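Drusel table cell

The Drusel table cell is a small two-armed robot workstation kept at the Lorico workshop, where it is used for practice in handling household things. It is best known among the people who look after it for its upkeep routine, which was written down bit by bit by Érica Mendonça and Tanvir Talukder and has been copied, with a few changes, by the workshop's other cells.

Layout

The cell has two arms that reach in over a dark matt table from opposite sides, each ending in a gripper. Behind them hangs a black cloth, which keeps the background plain and (as anyone who has worked beside it will tell you) shows every speck of dust. Kitchen pieces and round, fruit-like objects are set out on the table, a good mixture of shiny, smooth and awkward shapes.
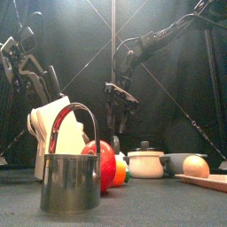 Setting up begins with the arms parked high and the power off. The left and right grippers are not alike and are looked after separately, each with its own page in the logbook. Fingers are wiped, the joints at the wrist are checked for play, and any bolt that has been touched is marked with a dab of paint pen. Cables get a good deal of patience: a loop must be long enough to let the wrist turn fully, yet short enough to stay clear of the table, and Mendonça's notes spend nearly a page on this alone!

Routine care

A short check is made every 200 running hours and a full service every 2000. The full service takes in the joint housings, the cable ties and the zero positions, which are set again by hand with a small alignment block made by Fendel. The block lives in its own tin and is not to be used as a paperweight, a rule added in December by Haoran Tang.

Repairs

The longest stoppage on record came at hour 3681, when the right arm began to droop slightly at rest. Orhun Bayram traced the trouble to a worn brake in the second joint, and a spare was fitted from the older Jin cell, by then out of use. Both arms were lined up afresh afterwards, and the cell went back to work with its service hours counted from where they had left off.

See also: Jin cell; Alignment block; Lorico workshop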